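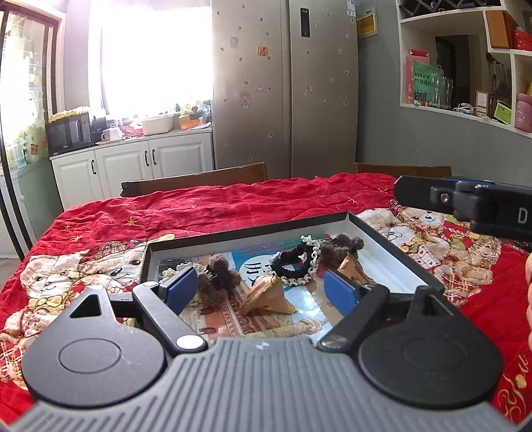
Search this site Enter keywords
Opinion > Automation > Equipment Planning

Budget for the pads first

Most purchase plans for hand-held grippers start with the body, because that is where the price is. I think the order is wrong. At Romholm we bought 10 units and set aside almost nothing for wear parts. By June the pads were the only line over budget.

Rubber fingertips are a consumable and should be booked as one. Our log shows a change after nearly 500 picks on hair clips, beads and similar small goods. Soft fabric is easier on them. A pair cost us 34 dollars, and the bench time to fit it was never charged anywhere.

Juniper Ostrowski, who keeps our accounts, prefers a single capital request with spares folded in. That makes approval simple and the second year unreadable. I would split it: bodies and fingers under capital, pads and pivot screws under operating cost, reviewed every quarter.

Work in homes needs its own line too. Tables differ in height, window light changes through the day, and setup takes paid hours. Our last plan allowed 226 hours for collection and none for setup. The next one should not be signed in that state.

Shoshana Benavides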